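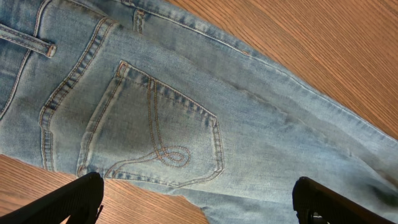
# Questions about the Laundry Folding Project

Genstead Robotics Club, updated each November. If your question isn't covered, ask Concetta Santoro at any Monday meeting or leave a note in the club mailbox outside the shop.

## Joining

**Who can join?**
Any student in grades nine through twelve. You don't need to have taken a programming class. Last year half the team had never written a line of code before the first meeting.

**When do you meet?**
Mondays from 3:15 to 5:30 in the Fahy wing, second door past the wood shop. The build group also stays on one other afternoon, and that day changes with the sports schedule. Check the sheet on the door.

**Is there a fee?**
Dues are $62 for the year. This covers your shirt and your share of parts. Talk to Mr. Bassi if that's a problem and he will take care of it quietly.

**Can I join in the middle of the year?**
Yes, until winter break. After that we're getting ready for the Dullby meet and there isn't much time to train new people. You're still welcome to come and watch.

## The project

**What is the team working on?**
Folding clothes with a two-finger gripper. The arm picks up a garment from a table, folds it, and leaves it in a stack. We started with washcloths, moved on to T-shirts, and are now on jeans.

**Why jeans?**
They're on the Dullby garment list, along with a T-shirt and a hand towel. They are also the hardest of the three. Denim is stiff, the seams are thick, and a leg that isn't gripped close to the hem tends to swing back open.

**How does the robot know where to grab?**
It uses the wrist camera. Students go through saved pictures and mark things like pockets, belt loops, side seams and hems. Our software, Drovotance, uses those marks to guess which way the garment is facing. Back pockets are useful because the stitching shows up well against the denim. Plain dark pants give us more trouble.

**How many pictures have you marked so far?**
1076. Of those, 116 were set aside because two people disagreed about where the hem was. We are going back through them a few at a time.

**Does it work?**
Some of the time. Out of our last 90 tries with jeans laid out flat, the arm made both folds in 62. Starting from a crumpled pile is a different task and we haven't scored it yet.

**What do new members do first?**
You mark pictures for two weeks, then learn to drive the arm by hand. After that you pick a group: build, code or testing. Testing needs people the most – it's slow work and it has to be written down carefully.

## Rules and safety

**Can I run the arm by myself?**
No. There must be two people at the table, one driving and one with a hand near the stop button. Both need to have passed the safety check with Mr. Bassi.

**What should I wear?**
Closed shoes and safety glasses. Tie back long hair and take off lanyards and loose bracelets.

**Can I donate clothes?**
Yes, we can use jeans in any size, adult or child. Please wash them and empty the pockets. We can't take anything with sequins, metal studs or large holes. Faded and worn pairs are fine. Bring them to the blue bin in the shop, and don't leave them in the hallway.

## The Dullby meet

**Does everybody go?**
Eight students travel. Concetta picks them with Mr. Bassi based on attendance and test logs. Everyone else can follow along from the Fahy wing, where we put the scores up as they come in.

**How is it scored?**
Each garment gets points for a finished fold, for how square the edges are, and for time. Touching the garment by hand after the start signal ends that run.

**Do parents need to drive?**
No, there is a bus. Permission slips are due the Monday before the meet, and late slips can't be accepted – the bus company needs a final list.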